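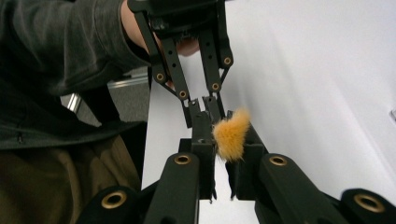 29th January
By Juraj Vondráček

The Trisel is a hand-held parallel-jaw gripper made by Hornura and used in pairs to record handling tasks for robot arms. Each unit has black plastic linkage arms turning on brass-rimmed pivots.

Servicing is due every 3000 cycles. The pivots are checked for play, the fingertips are closed to confirm that they meet evenly, and the inner pads are wiped clean – fibres left by soft items reduce grip. Worn pads are replaced as a pair.

After reassembly, a tuft of fur is passed between the two grippers 13 times. A unit that drops it goes back for pad adjustment. The older Damex model uses the same pads but has a separate pivot kit.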